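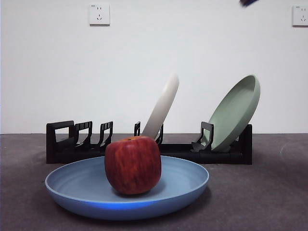 Two plates in the rack, an apple on the blue one

Search the community Search All topics

Can a robot put the dishes away yet, or should I stop waiting?
4 min read

bridport_kitchen
December 19, 2020

Hello everyone, and thank you in advance for your patience, because I tend to go on. I have arthritis in both hands, and of all the jobs in my house the one that wears me out is the dishes. I can manage the washing. What gets me is the gripping and lifting afterward, plate after plate out of the rack and into the cupboard, and then whatever fruit or odds and ends have ended up on the plates in the meantime (my family will set an apple down on anything flat). I already have a robot vacuum and I'm very fond of it, so I'm not scared of machines. My son-in-law tells me a kitchen one is coming any day now. I have 2,000 dollars put by and had been thinking of a new dishwasher in May, but I'd hold off if something better was really close. Is it? I'd love to hear from anyone who works with these things or has just read more than I have.

Comholm Bench

I work on the automation side of a small shop in Comholm, so I'll try to be useful. My short answer is buy the dishwasher, and I say that as somebody who loves robots.

The long answer is that machines are wonderful at the same thing over and over. We have an arm from Voicu that moves one metal part from one tray to another all day long, and it's a joy to watch. But the part is always the same part, and the tray is bolted down. Your kitchen isn't like that. An apple is smooth and rounded and wants to roll. A plate is wide and thin, and when it stands in a rack there is only a narrow edge to get hold of, with the rack's own bars close by on either side. You and I turn our wrists without thinking and slide a finger behind the rim. A gripper with two fingers has to come in from the right direction and close on that edge, and if it's off by a little it pushes the plate over or bumps the rack.

Then there's seeing. A camera down by the gripper gets a good close look, but it moves with the arm, so the view smears when the arm moves, and often only part of a dish is in view. Light dishes near a white wall don't always help either – you lose the rim against the background.

Can it be done at all? Yes, on a tidy table, with a few dishes and a lot of patience. Every night in a real kitchen with your good china, I wouldn't count on it for a while yet. I'm sorry it's not happier news!
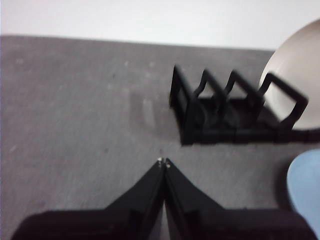

gestbridge419

I'd go along with the post before mine, mostly. Get the dishwasher. But I wouldn't give up on the whole idea, dear, there are smaller things that help right now. My mother had the same trouble with her hands and we moved her everyday plates out of the cupboard for good. They live in the rack on the counter, and she washes and puts back the same few. No lifting over her head anymore. A rack with wide slots is easier on sore fingers than a tight one, and lighter plates made a big difference too.

Also look at the pull-down shelves, they go for a lot less than 2,000. I can't tell you about robots except that ours gets stuck under the couch.

bridport_kitchen

Thank you both so much, I read these out loud at supper. I think it will be the dishwasher in May, and I'm going to clear a spot on the counter this weekend and see how I get on with leaving the plates out. Do you remember how wide the slots were on your mother's rack?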